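Notebook, March - cups on the small table, and are we anywhere near chores yet 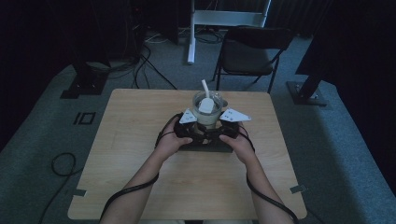
Entry by Vivek Negi. Read and scribbled on by Harsh Nautiyal. Tultetstead workshop, bench book 3.

Started at 9.40 after moving the small table back to its tape. Plan for the day was clear plastic cups with the hand-held gripper, two hands on it, white triangular fingertips fitted. Cup with a straw standing in it, as before. Straw stays in for all of this, because a cup left about in a kitchen or a canteen nearly always has something sticking out of it, and the Pendimeo arm will have to cope with that sooner or later.

The question I keep being asked by Malhotra is whether the thing can clear a table. I have started writing down my answer each time so that I can see if it changes. Today's answer: it can clear some of a table, slowly, if I chose the table.

Count so far. We are at 2,473 hand-held grasps logged since the book was started, all objects together. Of those, 272 are cups of one kind or another, and of the cups 115 are clear ones. The clear ones are where the trouble is, so the split is wrong and I want to change it. Harsh agrees but says mugs with handles first. We did not settle it.

Morning notes, in the order they happened.

Approach from directly in front is easy by hand. Both tips come up either side of the cup and you close. Approach from the right with the wrists turned is awkward and I found myself lifting my elbows, which moves the whole gripper up a bit without my meaning it to. The arm would copy that. Discard those, or at least mark them. I have marked them E for elbows.

Squeezing. A thin cup gives before you feel anything through the housing. By hand I can see the wall go in and ease off. When we replay it on the arm there is no such easing, it goes to whatever width it was told. Yesterday's replay crushed two and let one slide through. Setting the width 2 mm wider fixed the crushing and made the sliding worse, as you'd expect. There is no single width that does for all the cups in the cupboard and I have stopped looking for one.

Straw. The straw shifts when the cup is lifted. Mostly harmless. Once it swung round and touched a fingertip as I was opening, and came away with it. A person would not even notice doing that, they'd just shake it off. Replayed on the arm, the next move would go ahead with a straw hanging from it. Need some sort of check after each release. Harsh has written in the margin "or just look at the hand", and he is right, the view from above would show it plainly enough. Whether the model pays any attention to it is another matter.

Cables. With one down each arm I lose some reach when I turn left. Taped them to my sleeves for a bit last week and it was worse. Leaving them loose along the forearm and rolling sleeves up is the best so far. Please don't shorten them.

12.15, stopped for lunch. Washed up my own plate and timed it for the sake of it: 48 seconds with a fork and a mug. I put that down because the best full run we have had on the arm, one cup from table to tray with nothing knocked over, is 31 seconds. People in the office hear 31 seconds and think it sounds all right. It is one cup. It was put where the arm likes it, and I was standing by with my hand on the stop button.

Afternoon, replays.

Ten replays from the morning set, clear cup only. Six lifted and set down upright. Two missed to the left by a finger's width, both when the window blind was up. One tipped the cup on the way down. One I stopped myself, as it was heading for the table edge. Blind stays down from now on, although I know that is cheating. A kitchen has windows.

Repeated with a blue beaker out of curiosity, ten again, nine good. So the grasp itself is fine and the arm simply doesn't know well enough where a clear cup is. That was Harsh's guess in the first week and I argued with him about it for most of an afternoon. Noted here.

For the Grirness visit. They want to know about the canteen at their packing site, and also about the shop floor, where somebody goes round at the end of a shift collecting cups and putting parts trays back in the rack. I would tell them the following. The trays are closer than the cups. Trays are all the same size, they don't squash, and the rack doesn't move. I could believe in trays this year with a person nearby. Cups left anywhere on any table, half full or with lids and wrappers, I would not promise at all. Wiping the table afterwards we haven't begun. Loading a dishwasher we tried in the autumn and the book has four pages on it which I don't recommend reading.

They will ask whether it saves anyone any work. At present it makes work. Two of us spend a day so that an arm can do in the evening what either of us could do before the kettle boils. I don't mind that, it's what the days are for, but it should be said to them before someone puts a date in a plan. Malhotra would like it said more cheerfully. He can write that part.

To do:

Move 50 of next week's grasps from mugs to clear cups (talk to Harsh first).
New screws for the tips, the spare set is down to a handful.
Put a check for leftovers after release, even a crude one.
Try the approach from the right standing up on the step, in case it is only my height that brings the elbows up.
Blind up for half the replays, once the misses are understood.
Ask Grirness for a box of the cups they really use.

HN, 16.50: The tipped one wasn't the grasp. Look at the log, it let go 4 mm above the table. Same thing happened with the beaker that failed. I think our table height is wrong in the file since we swapped the feet. Will measure before I go.

HN, 17.20: It is wrong. 5 mm. Redo the ten.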